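The fault we didn't hear

12/25/22

The kettle is on, the presents are opened, and I finally have an hour to write up the bun business, which I have been promising to do since September. We run our bun-handling trials on a pair of arms using the Jasden control software, and for 122 cycles all was lovely. Then one arm began to shut its fingers a moment too soon.
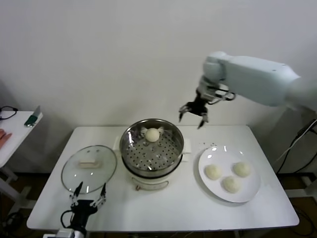
It sounds like nothing, doesn't it? But a gripper that closes early comes down on top of a bun instead of either side of it, and if the bun is soft it simply squashes and the software carries on, quite content. No alarm, no stop. I only found out by reading the log, where 2 closing forces looked far too high.

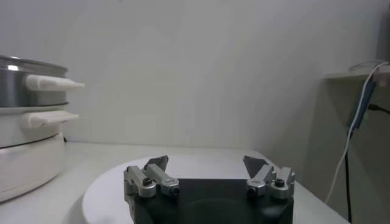 My first thought was a loose fastening, so I went hunting there (and wasted a whole evening, I might add). The screw heads on the front of the finger blocks are easy to get at, and with the pads open I could check both sides without taking anything apart. All tight! The trouble was a timing value, set to 451 when it should have been 649.
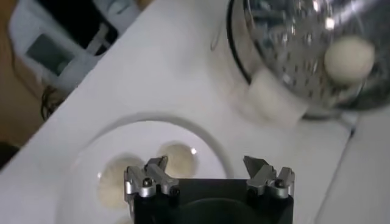
What we changed

The arm now stops dead if the force climbs before the fingers should have met anything — a small thing, and I'm cross I didn't ask for it sooner. I also worry more about hands than buns. With one gripper lowered over the plate and another standing open by the glass lid, there's plenty to catch a sleeve on, so we switch both off before reaching in.

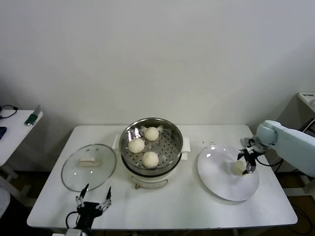 Dreltach have the log now and are looking into why the value changed in the first place. I'll post again when they write back.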